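Student Projects > Gwynne Robotics Club > Safety > Bench Inspection

January 10, 2023
By the club safety officer

Pre-session checklist, glove bench, with comments

Project: Protska (teaching a hand to pick up small things)
Result: pass, with grumbling. Items 3 and 6 to be put right before the next session.

1. Floor and walkways
Chairs pushed back from the bench: yes, eventually.
Cables clear of the walking route: no. There is a walking route on the plan. On the carpet it is more of a suggestion. Tape is in the second drawer, where it has been since August, unopened.

2. Mains power
Power strips undamaged: yes.
Strips plugged into other strips: none today. Please keep it up.
Labels on plugs: two say "DO NOT UNPLUG" and one says "unplug this one". Whoever wrote the third should add what it is.

3. Gloves
Seams and fingertip pads checked: yes. One seam on the spare left glove is starting to go. Bag it and mark it for repair. It does not go back on the hook with the good ones.
Gloves wiped down between wearers: the log says yes, in the same pen and the same handwriting for 20 entries running. I remain open-minded.

4. Wrist straps and trackers
Straps snug, with room for a finger underneath: yes.
Trackers fixed to the back of the hand and not wobbling: yes, after tightening.
Cables led away from the wearer's lap: partly. The wearer should be able to stand up without taking the bench along.

5. Work surface and task items
Table steady: yes. Scuffs on the top are old news and are not a fault.
Only the items for the current task on the table: yes. For the scooping and pinching task this means one bowl, part filled. The fill is 210 g by the kitchen scales. It is food, but it is not lunch, and has been handled by everybody in the club.
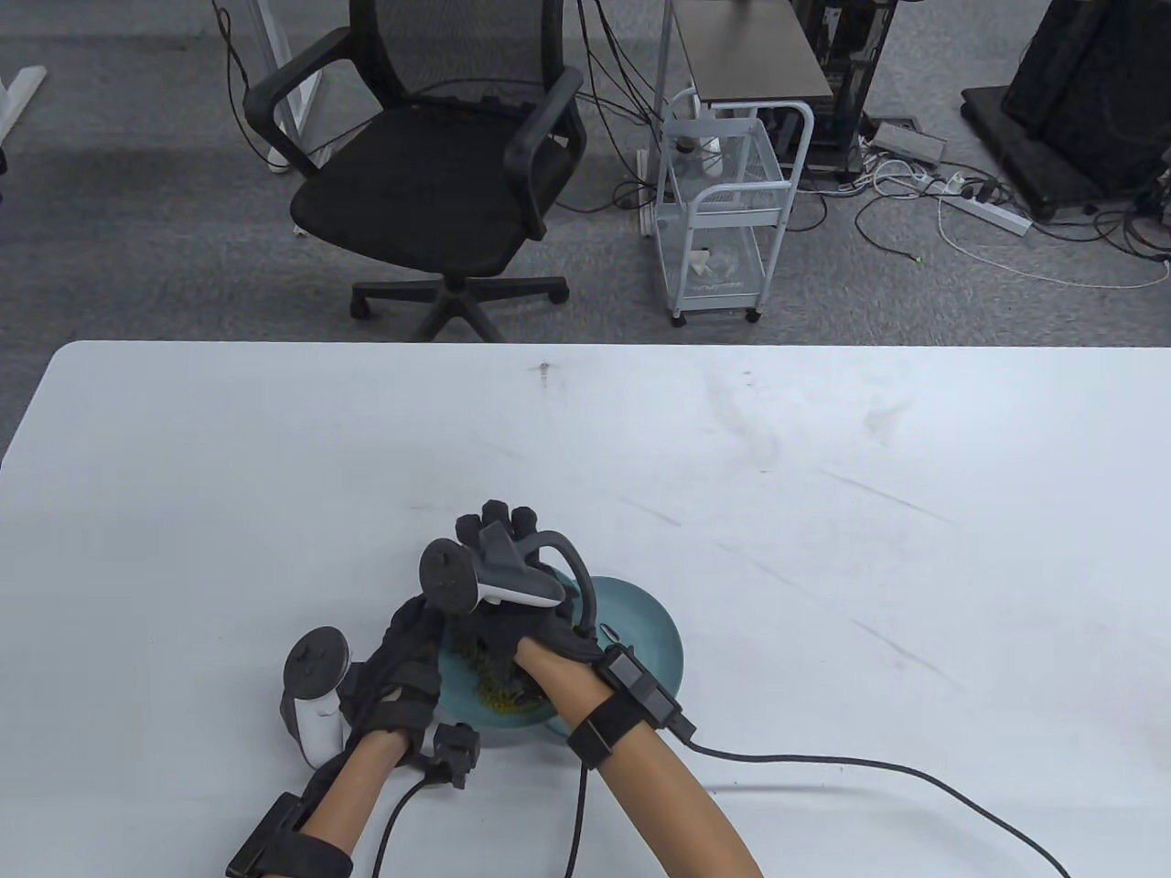
6. Main arm
Emergency stop tested: yes. The arm stopped. So did the conversation.
Stop button within reach of the person wearing gloves: no. It is within reach of a second person, so there must be a second person. Being on the phone in the corridor doesn't count.
Speed limit set to 400 in the Stostel control panel before anyone connects the gloves: found at the default. Reset, and a note stuck to the monitor.

7. People
Sleeves rolled, lanyards off, long hair tied back: yes.
Drinks in the bench area: over there, on the shelf, please. All of you.
Breaks: stop after 20 minutes in the gloves. Tired hands make poor recordings, and the Vurnora entry is judged on the recordings.

Comments from the team
"The tape is the wrong colour." Use it anyway.
"Could item 6 be solved with a longer lead on the button?" Yes. Order one.
"Do we need to do this every time?" See item 6, speed limit.

Copy to the folder by the door. Sign before you switch on.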